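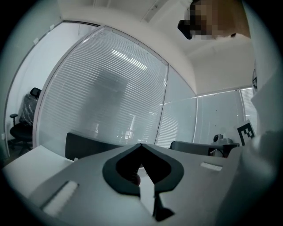
Malathi Murthy spent 3 years inspecting poultry trucks at the Heltov slaughter plant before she quit in April. She now campaigns for shorter journeys for laying hens.

"The law lets them go 28 hours without water," she said. "Most people think there's a limit that protects the bird. For hens there isn't even that. The 28-hour rule never covered poultry."

Her records list 153 loads. On 56 of them she noted birds dead on arrival, with 299 dead on the worst one, a truck from Skirnasura.
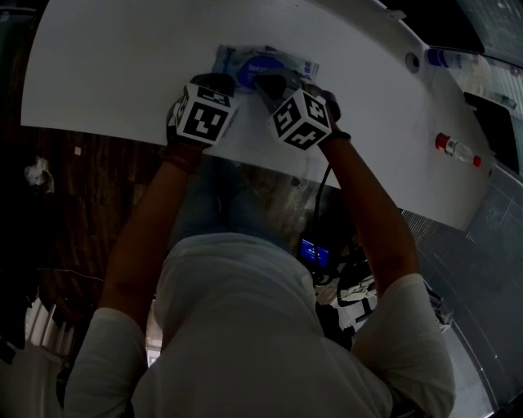 Murthy wants every load to travel with a signed sheet giving the catching time and the last watering. The sheet would stay with the paperwork until the plant had checked it. A translucent plastic bag with a printed label, laid flat on a white table, can be partly read from above, and she would like the sheets kept in something similar.

"Drivers get blamed," she said. "They don't set the schedule. The buyer does."

She has sent her records to the county and is waiting for a reply.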